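**Loltum opens its Rirnberg living room to anyone curious about robots and housework**

RIRNBERG, 2 Dec 2021 — Can a machine tidy up a living room yet? It is the question we are asked more than any other at Loltum, by neighbours, by shopkeepers and by at least one aunt of everybody on the staff, and we are happy to say that from January you will be able to come and judge for yourself. Our practice home in Rirnberg, with its glass table, its carpet and its cream sofa, will be open to visitors, and the kettle will be on.
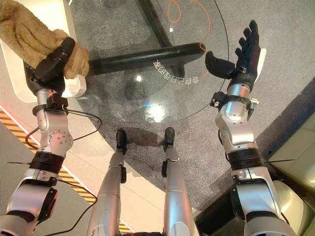 *Kalkidan Gebretsadik*

The short answer to the question is "a little, and slowly". Over the past year our team has logged 180 hours of household chores under a project we call Ambaye, and we have learned to be very respectful of small, soft things. A box has corners and stays the shape it was when you reached for it. Anything fluffy gives way, bunches up and hides its own edges, and a hand that does beautifully with a mug may need several goes at something you or I would scoop up without looking.

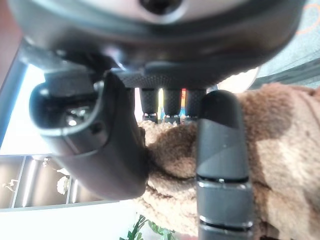

*Dark robotic fingers at the brown, curly pile of a plush item.*

"People expect the heavy jobs to be the hard ones, and they're always surprised when I say I'd sooner be given a crate than a cushion," said Mesfin Hadgu, who leads the chores work. "We've come a long way this year and I'm very proud of everyone, but I still do my own tidying at home, and I expect I shall for a good while yet!"

Glass has been the other great teacher. A clear tabletop shows the carpet underneath and throws back the lights overhead, so a machine has to work out where the surface really is before it goes anywhere near it.
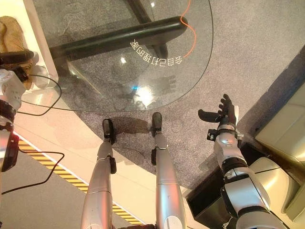
We would love shops to come along as well as households. Our partner Justura, which fits out small stores, has been putting together a list of shop-floor jobs for us to try next, such as facing up shelves and returning stray stock to its place, and we suspect some of these may be ready sooner than the living room will. Shelves, bless them, tend to stay where they were put.

Visits last an hour, in groups of up to four, and are free of charge. Children are very welcome with a grown-up. Please write to the visits desk at Loltum, Rirnberg, with a couple of dates that suit you and a line about the chore you would most like to hand over — we read every one, and we shall try the most popular request before the spring.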